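Buscar en el repositorio Buscar Búsqueda avanzada

3.2. Paneles de soporte y disposición de los alojamientos

El estudio de Nesby comparó dos formas de guardar piezas pequeñas en un taller de montaje: en cajas apiladas y en paneles verticales con alojamientos moldeados. En las cajas las piezas quedan unas sobre otras y hay que sacar varias para llegar a la buscada. En el panel cada pieza tiene un hueco propio y la ausencia se advierte de un vistazo. El panel adoptado procede del taller de Gollstead y se coloca de pie contra una pared metálica acanalada, de modo que la superficie de trabajo queda libre (figura 4).

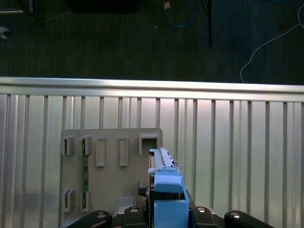 Figura 4. Panel de soporte contra la pared metálica acanalada. Fila superior con cinco alojamientos; en primer plano, componente alargado de color azul claro.

Los alojamientos de la fila superior no son iguales. Los dos de la izquierda son abiertos, los dos siguientes son marcos altos y estrechos, y el del extremo derecho es más ancho. Esta diferencia de formas sirve de guía: una pieza larga y delgada no se sujeta bien en el hueco ancho, y el operario corrige el error en el momento de colocarla. En el ensayo previo con cajas, de 40 devoluciones, 13 acabaron en un compartimento equivocado. Con el panel fueron ocho.

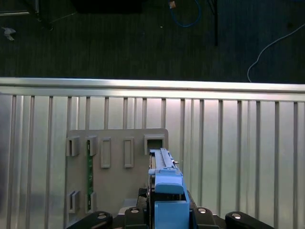
Las placas de circuito estrechas plantean un problema distinto. Si se apoyan solo por un extremo tienden a inclinarse, y el roce con la pieza vecina puede dañar los componentes soldados. Por eso se prefirió guardarlas en vertical, entre un alojamiento superior y otro inferior - una solución que ya se empleaba en los armarios Ikimis -, con las dos puntas guiadas y las caras al aire.

La holgura se ajustó por tanteo. En la primera serie de 25 paneles, fabricada por Rathore en diciembre, los marcos estrechos resultaron demasiado justos y se rebajaron a mano con lima. La serie siguiente incorporó ya la medida corregida. No se evaluó el desgaste de los alojamientos abiertos, que queda fuera del alcance de esta sección.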